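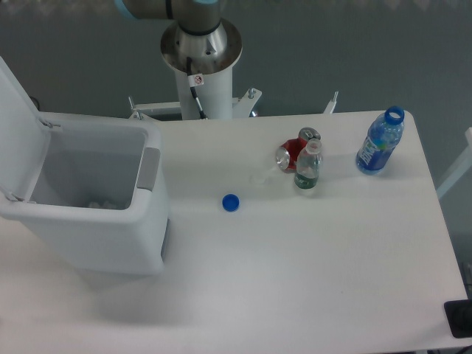

The Great Bottle Reckoning

Home | About me | Recipes | Tidying | Say hello

Posted 24/05/2019 in: House & Home, Rubbish (literally)

I've been meaning to write about bins for weeks, which tells you what sort of spring it's been. Samira Khalaf left a comment under the airing cupboard post asking what I do with drinks empties, and the answer at the time was "let them roll about on the worktop until someone shouts". So I've had a go at doing better!

The trouble with empties is that they're all different. You get a little clear bottle with the label halfway down, then a big blue one that won't stand up for love nor money, then a red can somebody has already squashed a bit, and they all end up in one huddle while the bin stands there with its lid wide open and hardly anything in it but a few pale scraps. I am as guilty as anyone. I will walk past an open bin to put a can down next to it.

Then there are the caps. Oh, the caps. Agnes Fjeld (hello Agnes) swears you should screw them back on before the bottle goes in, and our council leaflet says the same, but by the time I get to a bottle its cap is long gone. I found 40 of them in the kitchen drawer in Brondstead when we moved out. Forty! Mostly blue.

So the new system, such as it is. The bin comes up on the table when I'm having a clear-out, which sounds grim but I give the bottom a wipe first, and it saves all that bending. Big bottles go in before anything else, squashed if I've got the strength. Then cans. Then I go round again for the small stuff, and I do mean go round again, as you never get it all the first time. Clear plastic on a white table is a menace. I've put my elbow on bits of it, I've put a mug down on it, I once wiped round a piece for most of a week thinking it was a mark. 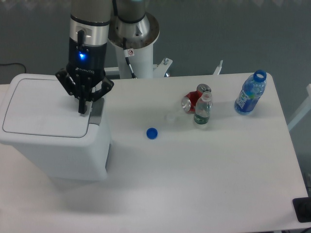
Lid down, and one blue cap still to go.

I do like a lid with a little flap in it, by the way. For proper sorting I want the whole thing flipped back, but for odds and ends a flap is plenty and you don't have to look at what's inside. Widad Azar has one with a foot pedal and says she'd never go back, though hers squeaks so badly you can hear it from the landing. I haven't tried one of the Olance ones yet, if anyone has then let me know whether the hinge lasts. My last bin's hinge went in July and I lived with a dinner plate on top of it until nearly Christmas.

Still to sort out: somewhere to rinse things that isn't the washing up bowl, and what on earth to do about labels. Do you peel yours off? I can't be bothered, but Elie thinks I should.

Next time, the cupboard under the stairs. Bring a torch.

Print this post | E-mail this to a friend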